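3.2 Collecting the demonstrations

All demonstrations were given by remote control. The operator sits at a desk outside the enclosure and moves a pair of small leader arms, and the two follower arms copy the joint angles. There is no force feedback in either direction. We considered guiding the follower arms directly by hand, as in our earlier work on drawer opening, but with two arms and a soft bag a single person cannot hold everything at once, and a second person's hands kept getting into the camera views.

Four operators took part: Perla Barrera, Relu Radu, Smaranda Costache and Raluca Bălan. Costache and Radu had used the leader arms before. The other two were given 34 practice episodes each, which were thrown away. An operator could stop for a rest at any time, and most chose to do so when the wrist began to ache — the leader grippers are stiff, and holding one closed on a strap is tiring.

The final set holds 2746 episodes across 6 tasks. The bag tasks make up 1000 of these. In a bag episode the operator was told only the goal, for instance to open the bag and put a named item in it, or to take hold of the handles and lift. We did not tell operators which arm to use first or where to grip. Moldovan's pilot study at Millercombe had used a fixed script, and the policies trained from it failed as soon as the bag was turned a little on the floor. Leaving the choice open gave us more varied data, at the cost of some episodes that were slow and hesitant. We kept the slow ones. Episodes were removed only if the recording was incomplete or if an arm had to be stopped by the safety switch.

Between episodes the operator reset the floor by hand, moved the bag and chose new items from a printed list. Three kinds of view were recorded, two of them from the arms themselves and one from a fixed position.

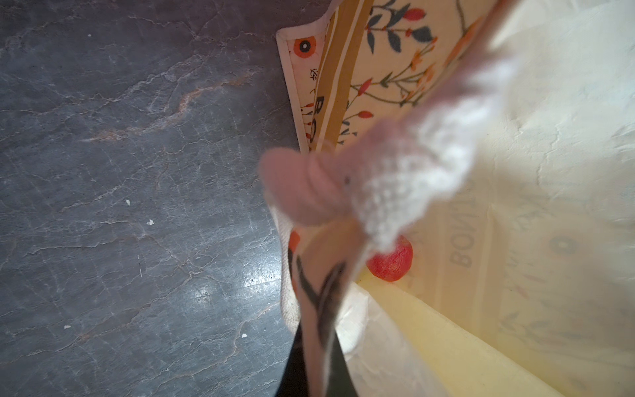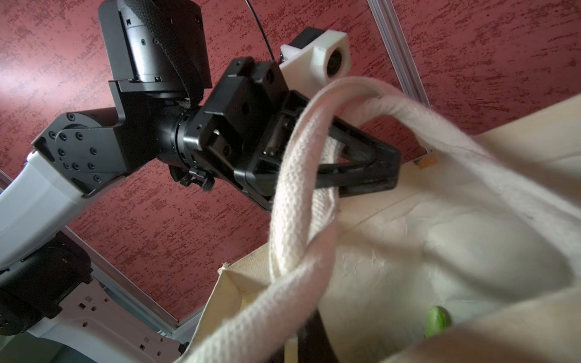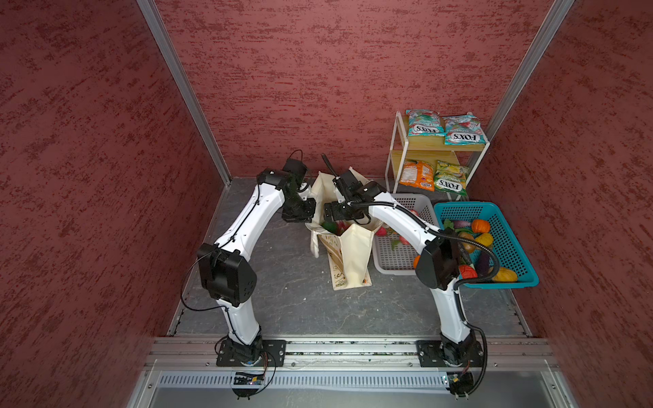

Figure 4. Views recorded during work with a tote bag.

Operators differed most in how they dealt with handles. Radu tended to bring the gripper in low and scoop the strap upwards, while Barrera pinched it from the side and then turned the wrist. Both methods can end with the strap looped over and through the closed fingers, as in the second view of Figure 4, and such a grasp is hard to judge from the fixed camera alone. During collection the operators were therefore allowed to look at any of the live views, and all four said that they switched between them. Costache preferred the fixed view for moving the arms towards each other and a wrist view for closing the fingers. We did not record where the operators were looking, so this rests on what they told us afterwards.

Labels were added after collection. Bălan marked the start and end of each grasp using all of the views side by side, and Sebastian Moldovan checked a sample of her marks without seeing them first. Where they disagreed, the cause was nearly always a strap that had been touched but not yet held. For these cases we took the later time. The Grecu baseline in Section 4 uses the same labels, with no further cleaning.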